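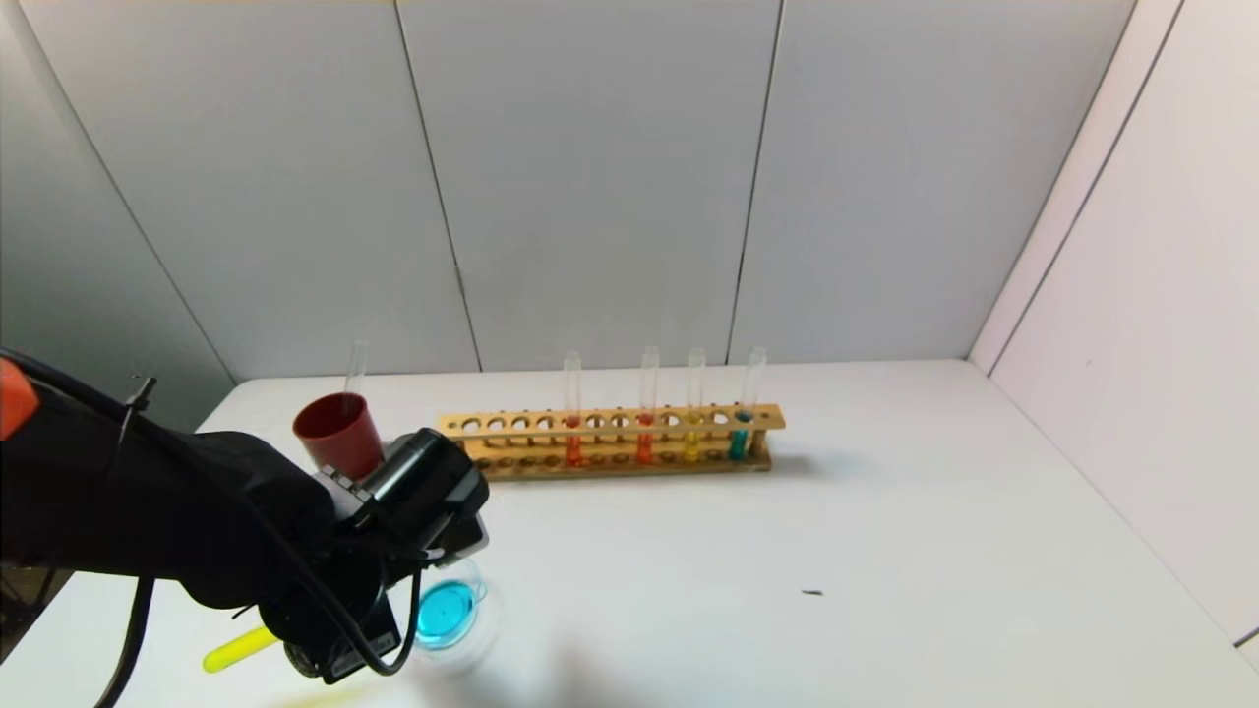

Séance 4 – Tubes à essai, portoirs et couleurs : ranger, verser, comparer
Notes de cours, module Gestes de base au laboratoire

Bon, on reprend là où on s'était arrêtés mardi. Je vous avais promis une séance « sans calcul » et je tiens parole, ou presque : il y aura une petite dilution à la fin, mais franchement rien de méchant !

Le portoir d'abord. Je sais que ça vous paraît bête de passer du temps sur un morceau de bois avec des trous, mais c'est lui qui vous évite les trois quarts des ennuis. Le modèle en bois est mon préféré (goût personnel, le plastique va très bien aussi) : une traverse percée en haut, une base en bas avec de petits creux en face des trous. Le tube passe dans le trou et son fond rond vient se poser dans le creux. Si vous sentez qu'il penche ou qu'il flotte, c'est qu'il a raté son logement – remontez-le de deux centimètres et recommencez, sans forcer. Le verre casse presque toujours à ce moment-là, quand on appuie par agacement.

Ensuite, l'ordre. On remplit le portoir toujours du même côté et on garde les places libres ensemble. Moi je laisse le vide à gauche et je groupe les tubes à droite, parce que je suis droitier et que je n'aime pas passer la main au-dessus des tubes pleins. Les gauchers, inversez, et notez-le sur votre fiche ! Avec quatre tubes colorés, un orange, un rouge orangé, un jaune et un bleu-vert, on croit que les couleurs suffisent comme étiquettes. Eh bien non : l'orange et le rouge orangé, sous une lampe un peu chaude, se confondent très bien. Numérotez au feutre, en haut du verre, au-dessus du niveau du liquide. En bas, l'encre gêne la lecture.

Le niveau, justement. On ne remplit que le bas du tube. Un tiers, c'est confortable : on peut agiter doucement, incliner, transvaser sans en mettre partout. Ceux qui montent jusqu'au bord finissent avec une table orange (et le colorant Collado tache, je vous aurai prévenus).

Pour comparer des teintes, il faut un fond clair et neutre. Une table blanche, un mur gris pâle, c'est parfait. Regardez à hauteur de tube, pas d'au-dessus : vu par le haut, le liquide forme une colonne plus épaisse et la couleur paraît plus foncée. C'est exactement ce qui est arrivé au groupe du fond en avril, deux pages de compte rendu sur une différence qui n'existait pas...

Le gobelet. Un simple gobelet en plastique fait un très bon récipient de rebut pour nos solutions de colorant alimentaire. Posez-le un peu à l'écart du portoir, ouverture vers le haut (oui, je le précise), et choisissez-le d'une couleur bien visible. On n'y boit pas, évidemment, même s'il sort du paquet. Gardez aussi un tube vide et propre à portée de main : il servira de témoin avec de l'eau claire.

À faire pendant la séance

1. Vérifier le portoir à vide : pas d'écharde, pas de jeu dans les montants.
2. Préparer la solution mère orange, 100 mL, dans le bécher Nelitz.
3. Prélever 5 mL dans le tube 1. Dans le tube 2, mettre 2,5 mL de solution mère et 2,5 mL d'eau.
4. Remplir le témoin avec 5 mL d'eau.
5. Comparer les trois tubes à hauteur d'œil, puis par le dessus, et décrire les deux observations séparément.
6. Vider, rincer deux fois, égoutter tête en bas.

Question que je vous poserai à coup sûr : quelle est la concentration du tube 2 par rapport au tube 1 ? (La moitié. Voilà, c'était le calcul.)

Pour le compte rendu, une page suffit. Un schéma au crayon avec la position de chaque tube vaut mieux qu'un long paragraphe. Le barème complet est page 13 du polycopié, et pensez à rapporter vos blouses la prochaine fois, j'en ai prêté bien trop ce mois-ci.

Documents récents
Séance 3 – Lire un ménisque sans loucher
Séance 2 – Pipettes et poires, prise en main
Fiche matériel – Verrerie Dendel, entretien et lavage
Fiche matériel – Balance Trendport, mise à zéro

Contact : secrétariat des travaux pratiques, bureau 172 | © Tous droits réservés | Retour en haut de page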